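Navent Court Traction Tester

Product code NV-300

Grass, clay, acrylic hard court, carpet

The Navent Court Traction Tester measures the rotational and linear resistance between a shod test foot and a tennis court surface. It is intended for clubs, tournament grounds staff and surface contractors who need repeatable readings before play and between matches. Results are shown on the handset and stored with the court number, test position and time.

Operation

The test foot is fitted with a sole section matched to the surface: pimpled for grass, herringbone for clay, or flat tread for hard court. The operator lowers the foot, applies the dead weight and turns the two-handed torque bar through a quarter turn at a steady rate. Peak torque is recorded in newton metres. For linear readings, lock the spindle and attach the draw cord to the side eyelet.

Take 3 readings at each position and move the foot to unworn turf between readings. On grass, the area behind the baseline should be tested separately from the service boxes, as wear and moisture differ between them. Readings taken under dew should be labelled as such.

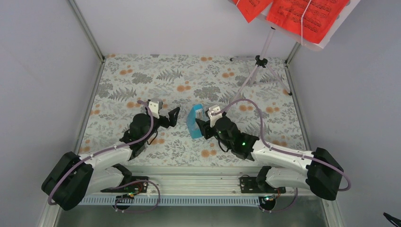

Sole sections wear with use and should be replaced after 300 tests on hard court or when the pimples on the grass section are visibly rounded. Do not clean soles with solvent. Brush off clay, rinse in cold water and dry away from direct sun.

Specifications

Frame: powder-coated steel, folding
Wheels: 2, pneumatic, smooth tread
Sole sections supplied: 3
Handset memory: stored by court, exportable as CSV
Handset batteries: AA, not supplied
Calibration interval: yearly, or after any drop

In the box

Tester frame and spindle, torque bar, dead weights, sole sections, draw cord, handset, carry cover and printed field guide.

Options

Farkas moisture probe. Plugs into the handset and logs soil moisture beside each traction reading. Grass and clay only.
Prultell hard case. Replaces the carry cover for air freight. Weights travel separately.
Spare sole sections, sold in packs of 5, one surface type per pack.

Calibration and service

Testers are calibrated at our Plustanlow workshop. Book before sending the unit and remove the dead weights to reduce freight. A certificate is issued with each calibration. The grey seal on the spindle housing must be intact for warranty claims.

The tester reports traction at the point tested. It does not grade a court as safe or unsafe for play.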